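Tirnus Gradedent tablet shows up in benchmark listing

Tirnus looks close to launching its next mid-range tablet. A device listed as the Tirnus Gradedent appeared in the Prelley benchmark database this week, and the entry gives away a fair amount of the hardware.

The tablet scored 1,817 points in the multi-core test. That puts it ahead of the model it is expected to replace, though still well short of the company's top tablet. The listing shows an eight-core processor with a graphics chip from the same maker, and the test unit had 6GB of memory. Storage is not mentioned - Prelley does not record it - but the current model starts at 128GB and a cut seems unlikely.

The software is listed as Android 14. Tirnus has promised 2 years of system updates on its recent tablets and has not said whether the new one will get more.

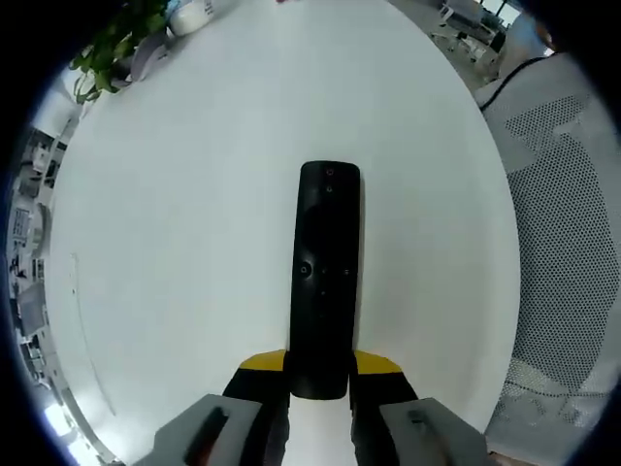

A black remote control on a round white table.

Charging should be quicker this time. A certification filing from April, under what appears to be the same model number, mentions a 40W adapter. The screen size is not given in either document.

Tirnus is also expected to bring out a TV box alongside the tablet, with a voice remote and support for casting from its phones. Retailer Lebrun briefly put up a page for the box earlier this month and took it down the same afternoon. The page carried no pictures and no release date, only a line offering 50 euros off when the box is bought with a tablet.

Neither product has been officially announced. Tirnus normally sends out invitations a fortnight before its launch events, and none have gone out so far. Pricing for the Gradedent is not yet known.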